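Kalkschleier auf blauen Hochglanzfronten und graue Fugen hinter der Spüle

Gefragt von Gundero, im Mai

Wir haben in der Teeküche blaue Oberschränke in Hochglanz, darunter weiße Fliesen mit dunkelgrauen Fugen und eine helle Arbeitsplatte. Nach dem Wischen bleiben auf den Fronten Schlieren, die man im Deckenlicht sofort sieht. Die Fugen im Bereich der Armatur bekommen außerdem einen hellen Belag. Bisher verwende ich Handspülmittel und ein Baumwolltuch. Entkalker habe ich noch nicht probiert - ich weiß nicht, ob die Fugen das vertragen.
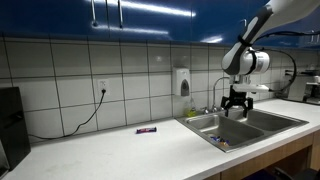 Khoury: Baumwolle ist bei Hochglanz das falsche Tuch. Mikrofaser ohne Struktur nehmen, sonst gibt es feine Kratzer, die später wie Schlieren aussehen. Mehr kann ich zu den Fronten nicht sagen, zu Fugen gar nichts.

Reece Cropper: Die beiden Flächen getrennt behandeln.

Fronten: 3 Tropfen Spülmittel auf 5 Liter lauwarmes Wasser. Die meisten Schlieren sind Tensidreste, also Überdosierung. Mit klarem Wasser nachwischen, sofort trocken reiben, immer in einer Richtung. Die Unterkante der Türen neben den Griffen nicht vergessen, dort sammelt sich Fett von den Fingern. Kein Glasreiniger mit Alkohol, sofern der Hersteller ihn nicht freigibt.

Fugen: Zementfugen werden von Säure angegriffen, auch von Essig und Zitronensäure. Zuerst also mechanisch mit weicher Bürste und einem alkalischen Reiniger arbeiten. Bleibt der Kalk, die Fuge gründlich vornässen, verdünnte Zitronensäure (100 g auf 5 Liter) kurz auftragen und mit viel Wasser abspülen. Vorher an einer verdeckten Stelle testen. Bei Epoxidfugen ist das unkritisch. Die Chromarmatur verträgt die Lösung bei kurzer Einwirkzeit ebenfalls.

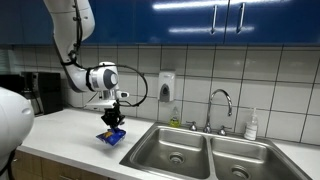 Vor dem Nachspülen alles von der Platte nehmen, auch Verpackungen und Kleinkram. Wasser läuft sonst darunter und hinterlässt Ränder. Steckdosen nur mit ausgewrungenem Tuch umfahren, nie sprühen.

Adia: Essigessenz pur, zehn Minuten, fertig. Mache ich seit Jahren so.

Reece Cropper: Unverdünnt würde ich davon abraten. Dunkle Fugen bleichen dabei fleckig aus, und das lässt sich nur durch Neuverfugen beheben.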